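## 6. Chore Assessment: Clearing a Mixed Box

Use this section to decide whether the Taltine two-arm kit can take on a tidying chore in your home or shop without a person standing by. Complete the joint check and pad check in Section 5 first.

Box clearing is graded as an *assisted* chore in this release. The kit can do much of the lifting. It can't yet be trusted to decide what is trash, what is fragile, or what is food. Folding, wiping and shelf stocking are covered in Sections 7 through 9.

### 6.1 Before you start

1. Set an open box on a flat surface within reach of both arms. Leave 16 inches of clear space on the side where items will be set down.
2. Remove glass, blades, medicine and anything that leaks.
3. Place one bin for keepers and one for discards. Bin positions are set in the Bulley menu under **Drop Points**.
4. Set the grip limit to 13. Higher settings crush soft packaging and bread.
5. Leave the pace at 50 for the first three runs.

**CAUTION:** Keep hands out of the box while either arm is live. The second arm may enter from the side without a pause.

### 6.2 Running the chore

1. Select **Tidy > Mixed Box** and press Start.
2. Wait for both arms to reach the ready position over the box.
3. Watch the first item all the way to its bin. If it goes to the wrong one, press Hold and correct the label on the screen.
4. Let the run continue until the kit stops or asks for help.
5. Clear any item it has skipped by hand, then press Resume.

A box of household odds and ends is harder than a box of identical parts. Items touch, overlap and lean on each other, and each one calls for a different grip. The small ones give the most trouble.

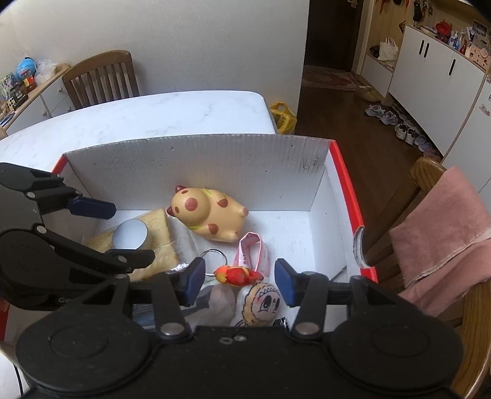 *Figure 6-1. Mixed box with both grippers in position. Note the key ring between the near finger pads and the disc resting on the bread-like slice.*

Stacked items are picked from the top down. If a disc or lid rests on something soft, the kit should lift the upper item alone. When it takes both together, lower the grip limit by two and repeat the run.

> **Note:** Thin rings and flat charms often slide under the pads. Three failed attempts on the same item end the run with code 128. This is normal and doesn't indicate a fault.

### 6.3 What to expect

| Item type | Unattended? | Remarks |
|---|---|---|
| Firm toys and figures | Yes | Best results when lying on one side |
| Straps and loops | With checks | May catch on the pad edge |
| Keys, rings, charms | No | Pick by hand |
| Clear or shiny wrapping | No | Often missed or read as part of the item beside it |
| Bread and other soft food | No | Marks easily, even at low grip |

At our Wadumthorpe test site, nearly 50 boxes were run with the settings above. Firm items were placed correctly in most of them. Wrapping was left behind more often than any other type, and a person finished the job in every box that held keys.

A person working alone still clears a small box faster. The kit is worth setting up where the same kinds of items come back every day — returns benches, toy rooms, lost-property shelves — and where someone is near enough to answer a help request.

### 6.4 After the run

1. Press Park and wait for the arms to withdraw.
2. Look under flaps and along the bottom seams for small items.
3. Wipe the finger pads with a dry cloth.
4. Save the log if you plan to send it to Mabaso support. Logs are overwritten after 16 runs.

**CAUTION:** Don't lift the box out until the status light is steady.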